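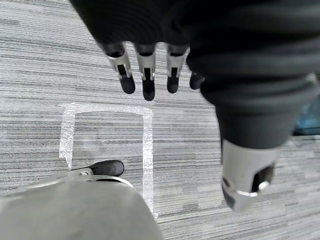 Dutby Household Trials Desk

Reading time: 2 min

Can a machine do the chores yet? At Grendton we think the fair answer is "some of them, slowly," and we want people who do chores for a living to help us work out which ones.

We are looking for paid participants for the Vaveck study, which starts in March. You will watch a two-armed robot handle everyday jobs such as lining a trash can, picking things up off a carpet and clearing a table. You score each attempt on a short form and then do the same job yourself so we can compare. 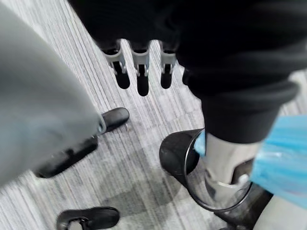 Bags are still hard. Thin plastic folds and slips, and a job you would do without thinking can take the robot many tries. We want your scores to say so when that happens.

Who can apply: anyone 18 or over with paid experience in cleaning, hotel housekeeping, care work or store stocking. No technical background needed. You should be able to bend, kneel and lift 10 pounds.

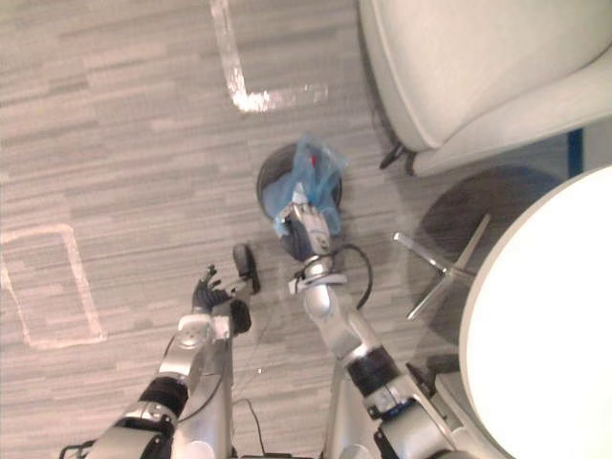 Trash can task, with the right gripper on the bag.

Sessions last 60 minutes and pay $74. Most people do two. They are held at the Ospina building, Room 61, with evening times on Thursday. Parking is free.

To apply, leave your name, type of work and best hours at the Ospina front desk. We reply to everyone.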